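How to Set Up Coffee for an All-Day Meeting

Updated Fri 3 March

Serving coffee to a room full of people is simple work, but most of it has to be done before anyone arrives. The steps on this page are for a group of 30 in a room with one sink and ordinary wall outlets. For a larger group, add a second brewer before you add a bigger one.

What you need

One drip brewer with a metal filter basket
Two insulated pump pots, one for coffee and one for hot water
Ground coffee, medium grind
Paper cups and lids that fit them
Milk, a non-dairy milk, sugar, stirrers
A tray, a trash can and two dish towels

Step 1: Check the power

Find out which outlets share a circuit. A brewer and a kettle on the same circuit will often trip the breaker. Plug both in the day before and run them together for ten minutes. If the power goes out, move one of them to another wall and try again. Tape down any cord that crosses a walkway.

Step 2: Work out the amounts

Plan on two cups per person in the morning and one in the afternoon. Tea drinkers will bring that down a little, but it is safer to leave the number alone. Buy more cups than drinks. People put a cup down, forget which one it was and take a new one. At the Vulero sales meeting last September we put out 200 cups and used 181, and that was with a sign asking people to write their names on them.

Lids are a separate problem. Cups of the same volume can have different rims, so buy both from one supplier and test a lid on a cup before you order a full case. Prollo and Naltell lids look alike in the box and don't swap.

Step 3: Lay out the table

Put things in the order people use them: cups first, then coffee and hot water, then milk and sugar, then lids. The trash can goes at the far end, on the floor. Leave an open stretch of table after the pots so people have somewhere to set a cup while they stir. If you can, pull the table away from the wall and let people use both sides. The line will move much faster.
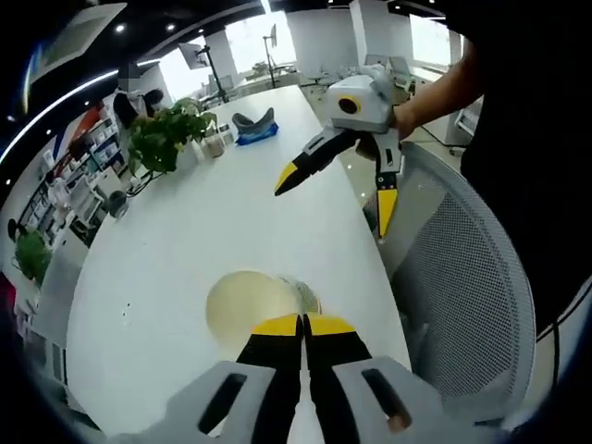 Paper cups on a white table:
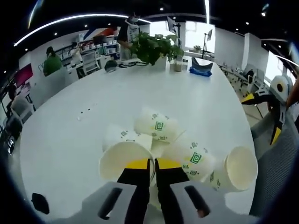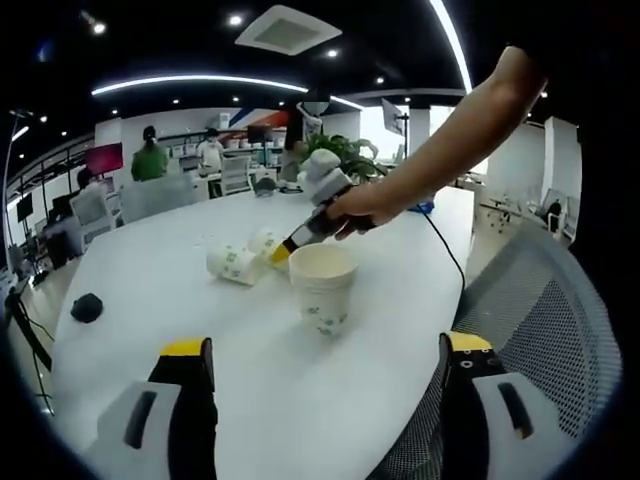
Chantelle Hendricks wrote in to disagree with the order given in step 3. She puts the milk and sugar on a separate table several feet away, because people who take their coffee black can then leave the line at once, and she says the wait at her monthly meetings dropped so much that she stopped setting out a second coffee pot. It's a good method if you have the floor space. In a narrow room, keep to one table.

Step 4: Brew

Fill the pump pots with hot tap water and let them stand for ten minutes, then empty them. A cold pot takes a lot of heat out of the first batch. Water for brewing should be close to boiling when it reaches the grounds – 200 degrees Fahrenheit is a good target. Start the first batch half an hour before the doors open and the second as soon as the first pot is full.

Label the pots. Tape and a marker will do.

Step 5: Keep it going

Check the table at each break. Wipe up spills, top up the milk and lift each pot to feel how much is left. Coffee kept in a pump pot for more than two hours tastes flat, so pour it out and brew fresh. Put milk back in the refrigerator between breaks.

Step 6: Clean up

Rinse the pots right away and leave them open to dry overnight. Pump tubes hold old coffee, so run plain hot water through them until it comes out clear. Cups with coffee still in them should be emptied in the sink first, or the trash bag will leak on the way out. Unopened sleeves of cups keep well in a dry closet.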